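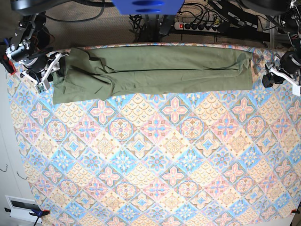

Plimier Household Quarterly | Issue 27

FOLDING: THE LONG STRIP
by Raili Seppälä

The lengthwise fold is where most people's laundry ambitions end. You get a long, narrow strip, wider at one end than the other, with a loose bit bunched near the middle, and you think: good enough, into the drawer. Resist for 2 more minutes.

Work on a table. A tablecloth is fine, and one printed in diamonds, like ours, gives you lines to cheat by.

Lay the garment flat and fold it lengthwise, bringing both sides in. Run your palm from the middle outward until the bunching gives up. Tug the lower edge straight. It will drift again. Tug it again.

Now look at the ends. If one is fat with layers, open the flap and lay it back flat. If the other has crumpled where it turns under, pull it out and tuck it once, like you mean it.

Fold the strip in half, then in half again, and stand it on its edge. If it falls over, you have made a scarf. Go back to the palm.

Next issue: Ha-rang Woo on fitted sheets, a subject she has been avoiding for 9 years.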